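Two Days at the Nedholm Hardware Fair: Small Computers, Loud Fans and One Good Surprise

Visit report, Fri 22 June
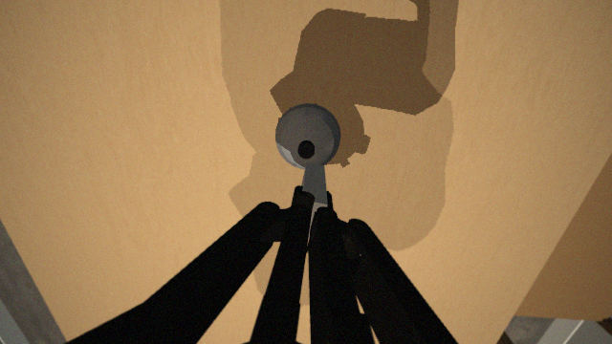 Arrival and the first hall

I came to Nedholm with the early train and was at the gate before it opened. The fair has moved to the old exhibition halls behind the harbor, and the walk from the station is longer than the map makes you believe. The ticket desk was quick. For the badge I had to wait in a second line, and there the printer had run out of labels.

The first hall belongs to the big stands. Most of them show processors, boards and memory, and the lights are so strong that it is difficult to read the small screens. I did not stay long. The companies were repeating what they had already published in the spring, and the people at the counters could not say more about prices than "later this year."

Dratora and the quiet desktop

The stand I most wanted to see was Dratora. They make compact desktop computers for offices, and this year they brought a model that is cooled without a fan up to a certain load. Torben Gerlach from their thermal team took the side panel off for me and explained how the heat goes from the processor into the case wall. At full load a fan does start. The limit is set in the firmware, and the buyer can change it.

I asked to see it under a long test and not only with the demonstration video. He agreed, and we let it compress files while we talked. The processor went to 92 degrees and stayed there. It is a high number, but the clock speed did not fall during the time I was watching. The case was too warm to keep my hand on top of it. For a computer under a desk I find this acceptable, for one next to a keyboard maybe less.

What I did not like is the power supply. It is an external block, rather heavy, with a short cable. Mr. Gerlach said they had heard this already from other visitors.

Lunch

The food is in the courtyard between the halls. There is soup, there are sandwiches, and the coffee is better than last time. Bring cash, the card reader worked only at one of the counters.

The memory workshop

In the afternoon I had a place in the workshop of Fitriani Tambunan about memory settings. The room has 40 seats and all were taken, with more people standing at the back. She showed on two equal machines how the same memory modules behave with the factory profile and with settings made by hand. In most office programs the difference was too small to feel. In a large code build it was visible on the clock, and she let us see the full log, also the runs that crashed.

Her advice was to change one value, test overnight, and write it down before touching the next one. I have not followed this at home and I have paid for it with a lost weekend.

Hall 2: the smaller makers

I liked Hall 2 the most. Stemham had a table with replacement boards for older laptops, sold with a printed manual. Kirsty Ngata, who runs their repair service, told me that they will stock parts for the first series until the last customer stops asking. I hope they can keep this promise. The boards are not cheap, and the first delivery is planned for October.

Across from them Jansen showed cases made for people who carry their computer to events. The handle feels solid and the side door opens without tools. Kobe De Bruijn from Jansen let me lift one with a complete system inside. The smallest version costs 100 euros without power supply. I would prefer one more opening at the bottom for air, and I told him so.

Near the exit I met Lautaro Escobar, whom I knew only from a forum where we both write about older workstations. We spent a long time in front of the used parts, and he went home with a server board that he has no case for.

Practical notes for next year

The day ticket is enough if you skip the first hall, but the workshops need a reservation. The lockers close before the fair does, so ask for the hour when you leave your bag. The second day is calmer, and the engineers have more time to talk then. The last direct train leaves early in the evening. I missed it and had to change twice.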